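Gruvham cutting board, two months in
Posted by Dilani Abeysekara, 2026-03-25

Quick one, dinner's in 20 minutes. Bought the Gruvham after my old plastic board warped and started rocking on the counter. Wanted something big enough for a whole cabbage and flat enough to just leave out. Mine lives back by the tile, appliances in front. Not ideal for grabbing, fine for looks.

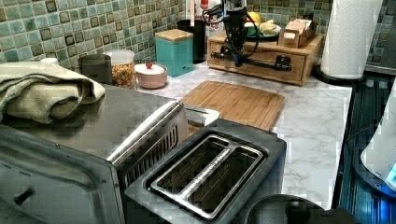
The Gruvham lying flat behind the toaster.

Size first. Good. Onions, carrots and a chicken's worth of parts without stuff rolling off the side. Weight ok too, I can lift it to the pan with one hand if the other one's busy. Came with a little card from Flirnelari about oiling it. Did that twice. Smelled like a hardware store for a day, then nothing.
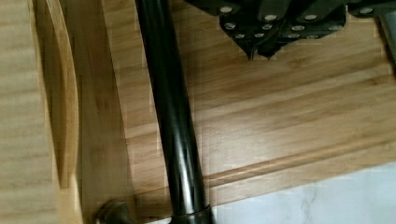

Juice is where I'm less happy. Tomatoes are fine. A roast is not. The groove is long but shallow, so it fills up fast and then you're chasing drips with a paper towel. I'd give up a bit of chopping space for a deeper one. Edgardo Tan said to rest the meat on a plate first, which ok, but then why have a groove. Knife marks show, mostly in the middle were I chop. Doesn't bother me.
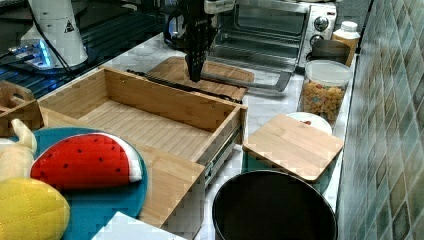
Can it go in the dishwasher?
The card says hand wash only, so that's what I do. Hot water, soap, stand it up to dry.

Storage. Mine won't fit in any drawer I have, at least not with anything else in there. I tried it on its side in the cabinet, annoying every single time, and it kept sliding down behind the baking sheets. Gave up.
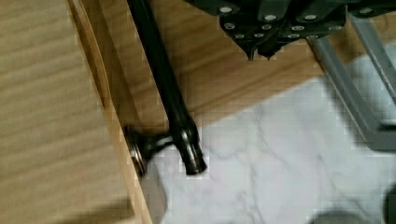
So it stays out on the counter now and gets wiped down every night. Measure before you buy is all I'm saying, and measure the cabinet door too, not just the shelf. My sister's Revetti board is smaller and goes anywhere but she cant fit a squash on it.

Would I buy it agian? Yeah, for vegetables. Four out of five. Loses one for the groove.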